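**Tuesday, notebook, weighing shed**

Yolandi wants my read on the Vallero carcass forecast before it goes in the quarterly. I've been at it since 7:15 and my read is that I don't believe it yet.

The claim: steer carcass weights at the Sunville works come up over the next two quarters, slaughter numbers hold, total beef tonnage rises. They get there from liveweights taken on the last draft of cattle plus a dressing percentage they've carried over from the year before last. No sign anyone went back and checked the dressing percentage against actual kill sheets.

What I have to check it with:

- 115 head weighed over our own crush, two mobs, both from the Mokoena block
- kill sheets for 41 of those, matched by tag
- Vallero's summary table (no raw data, I've asked twice)

The 41 isn't a random pick. They were the ones finished enough to go on the first truck, so they're the heavier, fatter end. Whatever dressing percentage I get out of them will flatter the rest. Noting it now so I don't forget in a fortnight and quote it as the mob average.

Scale check first. Zeroed, ran the test weights on, took them off, ran them on again in reverse order. Fine at the low end. At the high end it reads a touch heavy on the second pass and I don't love that. Could be the load bar on the yard side, which has had mud packed under it since the rain. Dug it out with a screwdriver and reran. Better. Not convinced it was only the mud. Will rerun after lunch when the shed has warmed up and see if it drifts.

Then curfew times. Vallero's note says "weighed off feed", full stop. Off feed for how long? Overnight is one thing, straight out of the laneway with a gutful of water is another, and the difference is easily as big as the lift they're forecasting. Our first mob was yarded the afternoon before. Second mob came in the same morning, so I'm keeping them in separate columns and I'm not going to average them whatever the template wants.
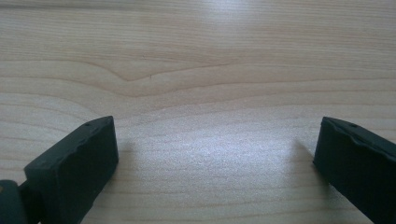
The other thing bothering me is the 1,116 head in their table. It's labelled "eligible steers, district". I count back through the earlier sheet and the same number turns up as "steers and heifers". One of those labels is wrong. If it's steers and heifers together then the average weight they've multiplied it by is a steer weight and the whole tonnage line is too high. If it's steers only, then where did the heifers go? They don't show up on any other row. Rang and left a message. Person on the desk said it had "always been done that way", and that doesn't tell me which way.

Wovano's software doesn't help. It takes whatever goes in the head count box and draws the same smooth line upward with a shaded band around it. I put the count in with the heifers at a lighter weight (my guess, pencilled in, don't cite) and the line still went up, only flatter. Then I held carcass weight level and let numbers drop a bit, and it went down. So the forecast is sitting on two inputs, and neither one has been measured this season.

Price side I'm leaving alone. Yolandi thinks the tighter supply of store cattle will keep people holding on to stock longer, so heavier carcasses but later. She might be right. It would also mean the lift lands a quarter after they say it does. You could tell that story about nearly any year though, and I'd want to see the draft dates before I signed up to it.

After lunch: reran the test weights at 1:40. High end is back where it should be, both directions. So either it was the mud or it was the cold. I'd like another morning run before I trust the second mob's top weights. Flagged those rows.

Pulled 30 tags and checked them against the crush-side sheet by hand. Two had digits swapped, both my writing. Fixed in the file, originals left legible in the book with a line through. If I can get two wrong in that many, I'd like to know what the error is in a table that's been retyped by three offices.

To do:

- [ ] chase Vallero for raw weights and the curfew hours
- [ ] find out what the district row really covers
- [ ] cold morning rerun on the scale, yard-side bar especially
- [ ] dressing percentage from the matched sheets, first mob only for now
- [ ] ask at Sunville whether the trim standard changed, hot weight or cold

Told Yolandi she can have "no view yet" for the quarterly. She said that won't fit in the box. Told her to leave the box blank, and she's thinking about it.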